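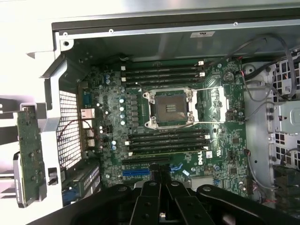 I have an opinion about robot cells and I'm going to bore you with it: the maintenance card should hang on the cell, be written by whoever wipes the fingers, and fit on one page. Ours runs to two pages and I'm still arguing about it.

The cell I look after at Prindlow takes used computers apart, mostly desktops, with a server now and then when Garkeo sends us one. It's one arm, one bench and a gripper with a camera up by the wrist. Aileen Belmonte wrote the motion programs and they're lovely. I do the unglamorous bits (cleaning, checking, swearing at cable ties), and I've come to think the unglamorous bits decide whether we have a good day.

Take a bare CPU socket. With the socket empty and the levers lying out to the side, you've got an open contact field in the middle of the board and a pair of hard black fingers working a hand's width away. People worry about the arm's speed there. I worry about finger alignment! A fingertip that has crept a hair sideways will do its damage very slowly and very accurately.

Ieuan Parry and I disagree on this, cheerfully, most weeks. He'd recalibrate every 4000 cycles, because that's the number he was raised on, and leave the thing alone in between. I pulled our log and the last time we had to stop for drift was at cycle 1835, after a drive cage got bumped. The counter knew nothing about the bump. So I want a quick touch-off against the reference pin whenever we change the kind of machine on the bench, and I don't care what the counter says.

Servers make my case for me. There's that run of blue latch tabs near the perforated panels, and one standing up while the rest lie flat is the sort of thing you want to spot before the arm moves in over it. My card says look along the row, then look again from the other side. Ieuan calls that superstition. Fine, but it takes less time than his coffee.
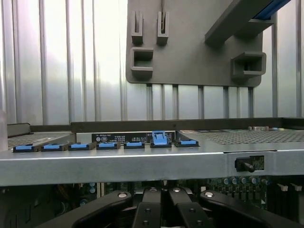 What I'd put on the card

Wipe the fingers with a dry cloth before the first job. Check the screws on the inner fingers by hand, with a real driver, and don't trust the paint mark. Clean the camera window. Touch off on the pin. Write down what you found, even if it's "fine," and put your initials next to it.

I'd leave out the gearbox page completely. It belongs in the binder, and Aileen has promised me she'll move it there in August.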